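Medton Community Clothes Closet
Join Us: Part-Time Sorting Room Coordinator

Posted 4/9/22

Hello, and thank you for stopping by our page! If you have ever brought us a bag of outgrown school sweaters, or gone home from one of our Saturday-style open mornings with a winter coat over your arm, you already know a good bit about who we are. If you haven't, let us tell you a little before we get to the job itself (and please do read to the end, as the part about how to apply is down there and every year a few people miss it).

The Clothes Closet started in the back half of the old Ratov Hardware building, with two folding tables and a rail that fell over whenever anyone opened the door. We collect clean, wearable clothing from families in Medton and the towns along the river, sort it, mend what can be mended, and give it away free to anyone who asks. We don't ask for proof of income. We don't ask why. Somebody may have lost everything in a house fire or may simply have a kid who grew four inches over the summer, and they get the same welcome and the same cup of coffee.

Last year we gave out clothing to more than 3,000 people, and the sorting room has been bursting at the seams ever since. Geeta Dwivedi, who has run it with such good humor for so long, is moving to be near her grandchildren. We are very happy for her and a little bit heartbroken for ourselves, and we are looking for somebody to take up her place at the big table.

About the job

This is a paid, part-time position of 27 hours a week, worked mostly in the mornings, with one evening shift that we agree on together at the start of each month. You would report to Leandro Núñez, our director, and you would work side by side with Itzel Orozco, who looks after the front room and knows practically every family that comes through the door.

The sorting room is where all the bags and boxes come first. Your part is to see that they get opened, checked, and sent along to the right place without too many piles building up in the hallway (there will always be one pile in the hallway, we have made our peace with it). On an ordinary morning you might be unpacking a donation from a church drive, showing a new helper how we size children's pants, setting aside a stack for the mending basket, and answering the back doorbell to somebody with a trunk full of shoes.

You would also plan the helper schedule, keep our size bins stocked, and write up a short weekly note on what we have plenty of and what we are short on. Itzel reads that note aloud at the Katiyar Street pantry and posts it on our door, and it really does bring things in. One line about toddler socks last December got us enough to last until spring.

How we sort

We want you to have a fair picture of the work, so we've set down the way Geeta has taught all of us to do it. You are welcome to bring your own ideas once you have settled in. She changed plenty of things herself.

1. Open and look. Every bag is emptied onto the table, and anything damp or strongly scented goes straight to the laundry cart. Pockets get checked at this stage too. We have found house keys, a wedding ring, and a great many tissues.

2. Handle each piece by itself. Pick it up by an edge, let it hang, and look over both sides, then the cuffs, collar and seams. Bright colors deserve a second look in daylight, and a piece that mixes red with white needs checking for dye that has wandered from one into the other. It takes longer than going through an armful at a time, and we would still like it done this way.
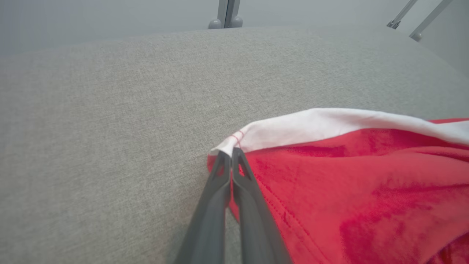

3. Decide where it goes. Ready to wear goes to the size bins. Missing buttons, dropped hems and small holes go to mending. Anything too worn to give to a neighbor is sent on as rags to Vovent Textile Recycling, which picks up from the loading door twice a month. Our rule of thumb is whether you would be glad to hand it to a friend.

4. Size it fairly. Labels vary so much from one maker to the next that we keep a measuring board on the wall and go by that. If a shirt says medium and measures small, it goes in with the smalls.

5. Fold and bin. Shirts in thirds, pants in half and then in thirds, baby things rolled. Coats and anything that creases badly get hung up.

What we hope you'll bring

Patience would be first on our list, and a friendly way with all kinds of people. Our helpers include retired folks, high school students, new arrivals who are practicing their English, and a couple of former customers who came back to lend a hand. Some like to chat as they work and some would much prefer to be left alone with the radio. A good coordinator notices who is who.

You should be reasonably organized and comfortable with a simple spreadsheet. You don't need a background in retail or clothing, although if you have one we will be delighted to hear about it. A second language would be a great help in the front room when things get busy, Spanish or Punjabi most of all. Being able to thread a sewing machine is nice too, but Tarun Tomar handles most of our mending and is more than happy to teach.

The job does involve being on your feet for long stretches and lifting bags of up to 30 pounds. We have carts, a stool at each table, and a height-adjustable bench, and if you have a disability or a health condition and would like to talk over how the work could be arranged, please call us. We have rearranged that room more times than we can count and can do it again.

What we offer

The pay is $19 an hour, with paid sick time and three weeks of paid vacation a year. We close between the holidays, after the big December coat giveaway, and you are paid for that week as well. There is free parking behind the building, and the number 60 bus stops across the street. We can't offer a private office, I'm afraid. What you do get is half of the long desk by the window, which has the good light and, from February on, a view of the crocuses.

Geeta will be with us for your first month, so you would not be thrown in alone. She has promised to write everything down and has so far filled one notebook, mostly with the phone numbers of people who own vans.

Also wanted: Saturday-morning types and other kind souls

Perhaps a paid job isn't what you are after, and you would just like to help out for a couple of hours here and there. We would love to have you! The mending circle meets twice a month and always has a spare chair. We need drivers for pickups, people to iron, and a few strong arms when the seasons change and all the bins have to trade places with the ones in the loft. Teenagers from 14 up are welcome with a parent's signature, and we gladly sign off on school service hours.

There is no minimum commitment. If you can only come once, come once.

How to apply

For the coordinator job, please send us a letter of a page or so telling us about yourself and what draws you to the work, along with a resume or simply a list of the things you have done, paid or unpaid. Years spent raising children or caring for a parent count with us, so do put them in. We'd also like the names of two people who know you well and aren't related to you.

You can bring your letter to the front room during open hours or mail it to Leandro Núñez, Medton Community Clothes Closet, 80 Ratov Lane, Medton. Handwritten is perfectly fine. We will let everyone know that their letter has arrived, and we hope to start meeting people within two weeks of the posting date. The visit takes a little over an hour. We'll talk, have something to drink, and then spend a while at the sorting table together so you can see whether you enjoy it.

If you have questions beforehand, or would like to look around first, ask for Vikas Sandhu at the front desk. He keeps the visitor list and can usually find a quiet half hour to show you through. Please come in by the side door, as the front one sticks in wet weather.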